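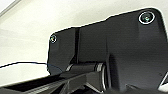 4.3 Unplanned stops near the head

The fault that taught us the most was also the one we had least expected. Over the full trial the robot logged 3,523 reach attempts at the counter, and 336 of them ended in a protective stop. Most of those stops had causes we already knew well: a grasp that slipped, a drawer pulled past its end, a person stepping into the work zone. A small group of 15 did not fit any of these. In each one the arm halted in free space, with nothing in the gripper and nothing in its path, and the controller reported a contact force at the wrist.

Felicja Lis was the first to see what these 15 stops had in common, and it was a lovely piece of detective work. She plotted the wrist position at the moment of each stop and found that all of them fell in a narrow pocket close to the robot's own head. The arm passes through this pocket when it folds back from a high reach and turns toward the body. Our collision model, built with the Vusto planning library, treated the head as a plain box. The real head is wider at one shoulder than the box allowed, and cables that move with the arm were missing from the model altogether. The planner believed it had room to spare. In fact the wrist was brushing past the head housing or tugging on a cable, and the force limit did exactly the job it was put there to do.

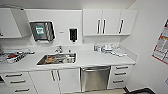 Where the stops happened in the task was just as telling. All 15 came during the tidying routine, in which the robot clears small items and puts them away, and none came during the wiping routine, which keeps the arm low. Tidying calls for large changes in height within a single cycle. The robot may work at the sink, rise to one of the bar handles on the upper cabinets, then drop to the drawers at either end of the base units. The planner liked to save time on that long drop by tucking the elbow in and swinging the wrist close to the head. When we limited the routine to countertop goals for 852 reaches, the fault went away completely.

We made two changes. Dorota Kurek replaced the box with a closer outline of the head and added a padded volume for the cables that grows as the arm lifts. We also gave the planner a cost for passing near the head, so that a slightly longer path wins over a tight one. Both changes went live on 27th June. No stop of this kind has been logged in the pocket from then to the end of the trial in August, and the added travel time was too small to show up in the cycle totals (Figure 4).

Figure 4. Protective stops by cause in the Pleltow trial, before and after the change to the head model.

One question is still open, and we find it an exciting one. The cable volume is an estimate – a cable does not hang the same way twice – and we set it by hand after watching a few dozen slow lifts. A model that learns the volume from wrist force readings would be safer and would let the arm use more of its reach. We are now collecting slow-motion force data for this purpose.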